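Fledbridge Round Tablecloth

From the Tusitz table linen range. Sold singly. Napkins are separate, and we'll get to them.

Every tablecloth begins life as a good intention. You buy it for guests, put it on for guests, and then leave it on for a fortnight while it collects post, crumbs and whatever came out of your pockets. We have designed the Fledbridge for the fortnight.

It's a white round cloth with a loose, washy print: pale green blotches, very faint, with small line drawings scattered between them. The drawings are by Clémence Boyer, who works in pen and refuses to repeat herself in straight rows, so there's no right way up and no wrong seat. If you've ever spent ten minutes shuffling a striped cloth round a circular table, trying to make it look straight, you'll see the appeal.

The cloth

Cotton, plain weave, medium weight. It has enough body to hang in folds and enough give to be pushed flat with the side of your hand. The hem is a double turn, stitched all the way round, and the corners are excellent, there being none.

We pre-wash the fabric before it's cut. Our first batch wasn't pre-washed, and a number of people in the north of England now own very handsome tablecloths for very small tables. If you're one of them, write to us and we'll send a proper one. Lucie Lemieux in the workshop has kept the list.

Sizes

Small: for tables seating two, or four who get on.
Medium: for tables seating four to six.
Large: for tables seating six to eight, with a modest drop.

Measure straight across the top of your table at the widest point, then add twice the drop you'd like. A short drop looks neat and stays off people's knees. A long one looks grand and gets shut in the chair. If you come out between sizes, go up. Nobody has ever sent one back for being slightly too generous, though we've had a few returned by owners of cats.

Please don't measure your old tablecloth and order that. Your old tablecloth has been through the wash more often than you think.

Colour and print

The white is a soft one. Put it next to printer paper and it will look a touch creamy; put it next to anything else and it will look white. The green is paler than most people expect from the word "green", and in lamplight it nearly goes away, leaving you with the drawings. Some customers have asked for a stronger version. Aurelio Miranda, who mixes the inks, has been asked too, and made a noise we took as a no.

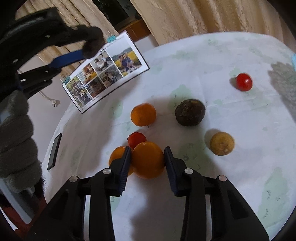 Plain white cloths are lovely until somebody puts something on them, at which point they become a background and you become a person who says "careful". A quiet print is easier company. It breaks up the glare, it hides the small sins, and it leaves the colour to the food. Oranges, tomatoes and a lemon do very well on it without a bowl, and it makes no fuss about a photo book propped open at the back or a black phone left lying at the side. We've seen it laid with candles and polished glasses as well, and it looked fine, if a bit nervous.

It's also kind to shadows. On a bright afternoon a completely plain cloth shows you every crease you failed to iron. The blotches blur all that, and from standing height an unironed Fledbridge looks much like an ironed one. From sitting height you're on your own.

Washing

Machine wash at 40 with similar colours. You can go to 60 now and then, but the green will soften a little each time, and it hasn't a great deal to lose.

Wash before first use. The cloth arrives with a fold down the middle and two across, and they're stubborn.

No bleach. It does nothing for the drawings.

Line dry if you can, pulled into shape while damp. Tumble dry on low if it's raining, as it will be.

Iron on the back, medium heat, or don't.

Stains

Red wine: blot it, then cold water, then wash as normal. Salt has a devoted following, and we've stopped arguing with it. Don't rub.

Tomato: scrape up what you can and rinse from the back under the cold tap. A little washing-up liquid helps. Sunlight helps more.

Fruit juice: rinse sooner than you'd like to get up from the table.

Candle wax: let it set hard, lift it off with a blunt knife, then brown paper and a warm iron.

Biro: consider whether it might pass as one of the drawings. One customer, Huguette Besnard, tells us her grandson's contribution has been on show since June and has had two compliments.

What people ask

Is it wipe-clean?
No, it's cloth. We do get asked for a coated one. We tried a sample, and it crackled whenever anyone put a cup down, so we've let that go.

Will it fit an oval table?
It'll cover the middle and hang down the long sides like a poncho. Some people like that. The oval version is in the works and has been for a while.

Does it slide about?
Less than a polyester one, more than a felt one. On a very shiny tabletop we'd put a thin underlay beneath it, which also saves the varnish from hot dishes. Ours is the Dosex underlay, cut round, in grey. You won't see it, so the colour isn't up for discussion.

Can I have it in blue?
The Alemayehu cloth is the blue one. It has a border and takes itself more seriously.

Can I use it outdoors?
Yes, with clips. Bring it in at night, as the snails are fond of it.

Napkins

The matching napkins come in sets of four and are printed from the same drawings at a smaller scale. They're good napkins. We'd only say that a full set on a full cloth can make it hard to find your napkin, and several households have solved this by buying the plain green ones. Both are listed under table linen, next to the tea towels.

Stock and delivery

The current run is 1,141 cloths across the three sizes, and the medium always goes first. The last run was 1,674, which Aurélien Courtois in the stockroom described as too many while standing behind them. He's happier now. When a size sells out we'll take your email address and write once when it's back, and not again about anything else.

Orders leave us within two working days, folded in tissue inside a cardboard envelope that fits through a fairly ambitious letterbox. If yours isn't ambitious, leave a note at checkout saying where you'd like it put.

Returns

Send it back within 30 days, unwashed and unused, for a refund. We do check. A cloth came back to us last spring with a pea in it.

Product code: 1009-R
Made up and hemmed in our own workshop
Care label sewn into the hem, on the side you'll find last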